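일상 > 디지털 정리
홈 | 글목록 | 방명록 | 이전글 | 다음글

메모 앱 갈아탄 얘기 (길어짐)

2022년 5월 7일

드디어 옮겼다. 메모 앱. 몇 년을 쓰던 Kestidel에서 Mirnley로. 별거 아닌 것 같은데 진이 다 빠짐. 까먹기 전에 급하게 적어둔다. 오타 있을 거임.

계기는 검색. Kestidel이 언제부턴가 한글 검색을 이상하게 한다. '보증금'을 치면 '보증서'가 먼저 뜨고 정작 보증금 적어둔 메모는 저 밑에. 띄어쓰기 하나 다르면 아예 못 찾고. 전세 재계약 때문에 집주인이랑 통화하면서 급하게 찾는데 안 나와서 진짜 식은땀 났다. 분명히 적었는데. 통화 끊고 한참 뒤에 '집'이라는 제목으로 발견. 내용 중간에 보증금 얘기 있고 그 밑에 김치찜 레시피가 붙어 있었음. 이건 앱 탓 반 내 탓 반.

아무튼 그날 밤에 내보내기 버튼부터 눌렀다. 메모가 1309개. 그렇게 많은 줄 몰랐다. 파일 이름은 죄다 '제목 없음', '제목 없음(2)' 이런 식. 한번 훑어봐야지 하고 열기 시작한 게 실수였고, 새벽까지 남의 일기 보듯이 읽음.

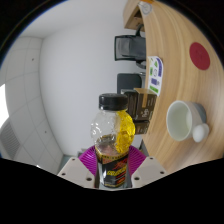
메모를 읽다 보면 제일 난감한 게 적을 땐 너무 당연해서 설명을 안 붙인 것들이다. '그거 다시 물어보기'. 그게 뭔데. '3층 말고 2층'. 어디 2층? '파란색으로 하면 후회함'도 있었는데 지금도 뭘 말하는지 모르겠고 좀 무섭다. 그래서 요즘은 웬만하면 생김새라도 적어두려고 한다. 음료 하나를 적어도 이름만 쓰지 말고 투명한 병, 검은 뚜껑, 라벨도 거의 검정인데 안에 든 건 샛노란색, 이런 식으로. 이름은 까먹어도 색은 기억나니까 나중에 검색에 걸린다. 맛도 적으면 좋은데 그건 귀찮아서 잘 안 됨.

버린 얘기. 읽으면서 지운 게 355개. 대부분 장보기 목록이었다. 대파 두부 대파 휴지 대파. 나는 왜 이렇게 대파를 사는가... 유효기간 지난 쿠폰 번호, 이미 이사 나온 집 와이파이 비번, 택배 송장 번호도 다 지움. 처음엔 하나하나 고민했는데 나중엔 손이 먼저 움직였다. 그러다 외할머니가 전화로 불러주신 된장 담그는 법까지 지울 뻔했다. 제목이 또 '제목 없음'이어서. 휴지통에서 꺼내고 심장 벌렁벌렁. 그 뒤로는 한 번 열어보고 지운다. 느려도 할수없다.

된장 메모는 지금 봐도 좋다. 양은 하나도 없고 '손등 잠길 만큼', '날 봐서' 이런 말만 있음. 내가 옆에 괄호 치고 (날을 어떻게 봐요?) 라고 써놨는데 대답은 안 적혀 있다. 안 물어본 건지 물어보고 안 적은 건지.

폴더도 새로 짰다. 전에는 업무/개인/기타였는데 기타에 다 들어가 있었다. 폴더 의미가 없지. 이번엔 집, 돈, 몸, 먹는 거, 일, 쓰다 만 글. 끝. 기타는 안 만듦. 만들면 또 거기다 다 넣을 사람이다 내가. '몸'에는 병원 다녀온 거랑 약 이름. 이건 진작 모아둘걸. 피부과에서 전에 무슨 연고 썼냐고 물어볼 때마다 어버버 했는데 이제 바로 보여줄 수 있다.

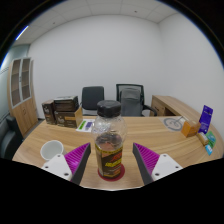
읽는 시간 4분

옮기는 방법은 혹시 궁금한 분 있을까봐. Kestidel에서 내보내면 압축 파일 하나로 떨어진다. 이걸 그대로 Mirnley에 넣으면 글자는 들어오는데 날짜가 전부 오늘로 바뀜. 나는 날짜가 중요한 사람이라 이거 보고 바로 다 엎었다. 검색하다가 Ammont라는 변환 프로그램을 찾았는데, 화면은 진짜 못생겼고 메뉴도 영어뿐인데 날짜를 살려준다. 그거면 됐지. 돌리는 데 오래 걸려서 걸어놓고 설거지하고 왔다.

주의할 점. 사진 붙은 메모는 나눠서 돌릴 것. 한꺼번에 넣으면 중간에 멈추는데 멈췄다고 알려주지도 않는다. 나는 그것도 모르고 한참 기다림. 그리고 표. 표는 포기하세요. 줄이 다 풀려서 숫자만 주르륵 나온다. 가계부 표 쓰던 거는 결국 손으로 다시 만들었다. 손으로 만들다 보니까 커피값이 보여서 또 마음이 안 좋아지고.

커피값 하니까, 이 작업 절반은 동네 카페 Gallagher에서 했다. 집에서 하면 자꾸 눕는다. 거기 창가 자리가 콘센트도 있고 의자가 적당히 불편해서 일이 됨. 너무 편하면 안 된다. 근데 옆자리에서 면접 준비 하시는 분이 자기소개를 계속 연습하셔서 나까지 외워버렸다. 잘 되셨으면 좋겠다. 나였으면 뽑음.

쓰다 만 글 폴더는 좀 민망하다. 소설 첫 문단만 잔뜩. 주인공이 다 비 오는 날 버스를 놓친다. 왜지. 블로그에 올리려다 만 것도 많은데 어떤 건 제목이랑 마지막 줄만 있고 가운데가 없다. 그래도 안 지웠다. 버스 놓친 사람들은 그냥 두기로. 언젠가 한 명은 버스를 타겠지.

아직 분류 못 한 게 약 34개 남았다. 어느 폴더에도 안 맞는 애들. 꿈 적어놓은 거, 길에서 들은 말, 친구 생일에 쓰려다 안 쓴 편지. 이걸 '몸'에 넣을 수도 없고. 그냥 폴더 밖에 굴러다니게 놔뒀는데 생각보다 안 거슬린다. 맨 위에 떠 있으니까 오히려 자주 읽게 되고.

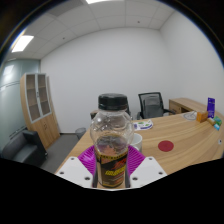

검은 뚜껑 병, 그 옆에 흰 머그컵.

며칠 써본 소감. Mirnley 검색은 확실히 낫다. '보증금' 치면 보증금 나옴. 당연한 건데 감동함. 띄어쓰기 틀려도 찾아준다. 단점은 폰에서 켤 때 한 박자 늦는 거. 엘리베이터에서 갑자기 생각난 거 적으려면 그 한 박자에 까먹는다. 그래서 급한 건 그냥 나한테 문자로 보내고 저녁에 옮겨 적는 중. 이러면 메모 앱을 왜 쓰나 싶기도 한데 하루에 한 번 다시 읽게 되니까 나쁘지는 않음. 글씨 크기도 좀 작다. 설정에서 키우면 제목만 커지고 본문은 그대로라 이건 문의 넣어놨다. 답장은 아직.

Kestidel은 아직 안 지웠다. 결제만 끊고 앱은 둠. 혹시 빠진 거 있을까봐. 한 달쯤 지나서 한 번도 안 열었으면 그때 지울 생각이다. 예전에 다이어리 앱 바꿀 때 바로 지웠다가 여행 때 쓴 거 통째로 날린 적 있어서 이번엔 조심조심. 백업 파일은 외장하드에도 넣고 메일로도 보내놨다. 메일 제목은 '메모'. 하... 벌써 못 찾을 것 같아서 방금 제목 바꿔서 다시 보냈다.

변환할 때 막히는 거 있으면 방명록에 남겨주세요. 내가 겪은 데까지는 답해드림. 표는 저도 몰라요. 다음 글은 가계부 다시 만든 거 올릴 예정인데 5월 안에는 쓸게요 아마도.

태그: 메모앱, 디지털정리, 앱이사, 백업, 일상기록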